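Le ramassage par abonnement, une idée à moitié vendue

Trendateck propose depuis juillet un kit de préhension pour la maison, le Tinda, vendu 319 euros avec deux doigts de rechange. La brochure promet un appareil qui range ce qui traîne. Je l'utilise depuis 37 jours et je pense que le prix se défend, mais que la promesse est mal formulée.

Ramasser un objet par terre est un travail difficile. Une table est lisse et dure, un tapis cède sous la pression et retient les bords. Les objets minces ou transparents compliquent encore la tâche. La fiche technique n'en dit pas un mot, alors que c'est le cas le plus courant dans un salon.
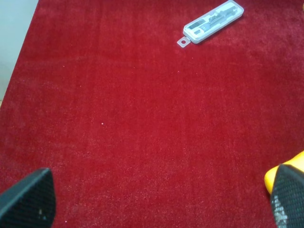
Un étui en plastique transparent sur tapis rouge, les doigts de la pince écartés.

Le fabricant devrait publier ses résultats par type de sol. Un acheteur qui vit sur du carrelage n'a pas les mêmes besoins qu'un autre. Or l'assistance m'a renvoyé vers l'option Tan, facturée 7 euros par mois, qui ajoute des réglages pour textiles. Faire payer chaque mois une fonction de base me paraît une erreur.

Je garderai le kit, sans l'abonnement.

Commentaires (3)

preltcombe
Même réponse de l'assistance chez moi. J'ai fini par rouler le tapis.

lecteur_du_lundi
7 euros, ce n'est pas la ruine non plus. Les mises à jour coûtent cher à produire.

marmotte2
Les doigts de rechange se montent sans outil ?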